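Rimisix Opens Remote Demonstration Program for Household Robots

21 January 2019

Rimisix has opened a program in which trained operators show two-armed robots how to carry out common household tasks by remote control. The work is being done jointly with the software firm Trikside and will run through July.

Under the program, an operator wears a headset and holds a controller in each hand. The movements of the operator's hands are passed to the robot's arms, and each completed attempt is stored as a demonstration. The stored demonstrations are then used to train a control model that is meant to carry out the same task without an operator.

Most of the early sessions take place in simulated rooms. Barrett Greenberg, director of the program, said this allows new operators to practice at length before they are assigned to hardware.

"A person learns quickly how far an arm can reach and how slowly it has to move near furniture," Greenberg said. "We would like that learning to happen in software first."
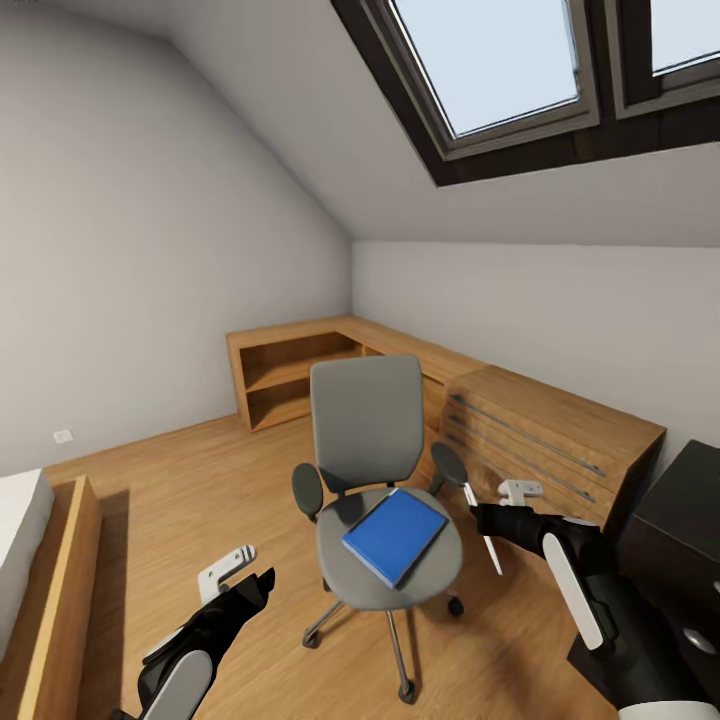
The first set of tasks covers 26 activities in bedrooms, home offices and kitchens. They include moving a chair, closing a drawer, and picking up a book or folder from a seat and setting it on a desk. Each operator records up to 42 demonstrations of a task before moving on to the next one. Attempts in which an object is dropped are kept in a separate group and are reviewed by staff at Trikside.

Eleven operators have completed the introductory course, which was written by Lorenz Fuchs, head of training at Trikside. Fuchs said that chairs have proved more demanding than the planning team expected, as a seat can turn when an arm brushes against it.

"Operators are asked to approach from the side, pause, and then close the gripper," Fuchs said. "The pause is part of the demonstration — the model should learn it too."

A second stage, in which operators will guide the arms by hand in a furnished test apartment, is planned for the Zürcher building. Recordings from both stages will be stored in Stamby, the file system already shared by the two firms. Applications for the next operator course are being accepted through the Rimisix training office.

Contact | Copyright 2019 Rimisix. All rights reserved. | Back to top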